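Digital Layouts, Unit 6: Working with Layers and Clipping Masks

Before you start, unzip the Granddale practice kit and open the file named Page A. It is a 12 inch square page at print resolution. Save a copy under your own name and work only in the copy.

Stacking order

The layers panel reads from the top down. Papers go at the bottom, then photos, then frames, then small pieces such as buttons and tags. If an element disappears when you drag it in, look for it under a paper layer.

Clipping a photo

1. Select the mask shape from the Stakness set.
2. Place your photo directly above it.
3. With the photo selected, choose Create Clipping Mask.
4. Resize the photo, keeping the proportions locked.

The mask shape stays editable. You can swap the photo later and keep the same opening — delete the old one, drop in the new one, clip again.

Shadows

Use one light direction for the whole page. Flat paper gets a small, soft shadow. Ribbon and buttons sit higher and need a wider one. Put each shadow on its own layer if you plan to bend it.
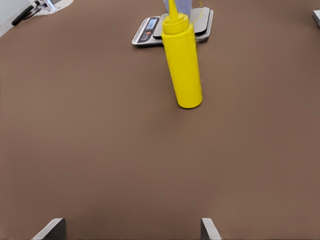
Notes by the course instructor | Updated May 31, 2020

Homework

Build a two-page spread with at least 2 clipped photos and some 6 elements from the Pickering kit. Keep the layered file, and export a flattened JPEG of each page for the class gallery. Students who took the March session may use their Gulance papers again.

Name every layer. Files with layers called "Layer 1 copy" will be sent back.

Next unit: blending modes and recoloring.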